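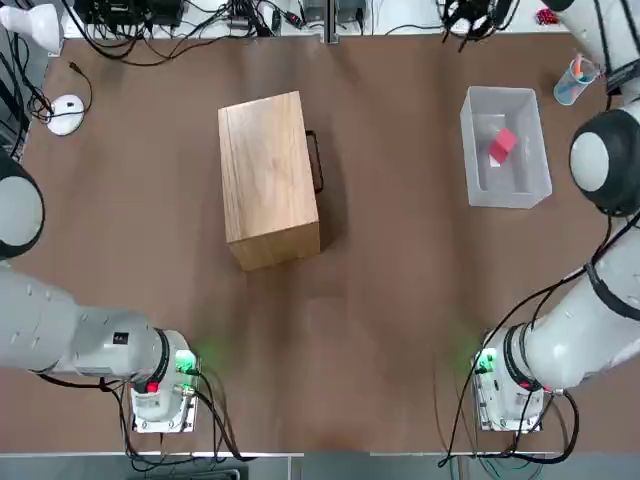 ## The Sarkeo two-arm tabletop kit

Hi, I'm Trevor Boychuk, and I put these kits together at Vedside. You get two white arms on bolted metal base plates, a gripper for each, all the cabling, and a green status light on each base so you can tell from across the shop that the thing is awake. Bring your own table. A matte top is best (shiny ones drive the wrist cameras nuts, ask me how I know!).

Most folks start with block-and-bin work, and I'd say do the same. The foam blocks and the see-through bin come in the starter box, and you'll probably be picking and placing by Monday afternoon if you unpack on a Saturday morning with a pot of coffee.

### The Clullari gripper

This is my favorite part of the whole kit. It has two slim black fingers on a pivoting linkage, and it opens to 80 mm, so there's room for chunky stuff too. Squeeze force is set in software from 2 to 50 newtons. For foam, start way down low and creep up until the block stops sliding.

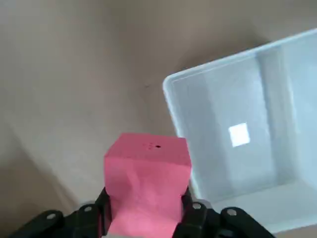
A few wrinkles in the foam are fine, by the way. I run my own blocks a bit on the firm side and they hold up for months. If yours start staying squashed, drop the force a notch or just order another bag, they're cheap.

The wrist camera plugs in at the same collar as the gripper and sees right past the fingertips, which is super handy when you're lining up with the side of a bin. Translucent plastic does pick up glare from overhead lights, so try moving the bin a few inches before you go messing with exposure settings.

### What's in the box

- Two arms with base plates and bolts
- Two Clullari grippers
- Two wrist cameras
- Power and data cables (long ones, plus a bag of ties)
- Starter box with foam blocks and bin

The Lévesque overhead camera mount is sold separately. Spare finger pairs are too, and those ship in December.

Reach on each arm is 700 mm. Measure your table first, please!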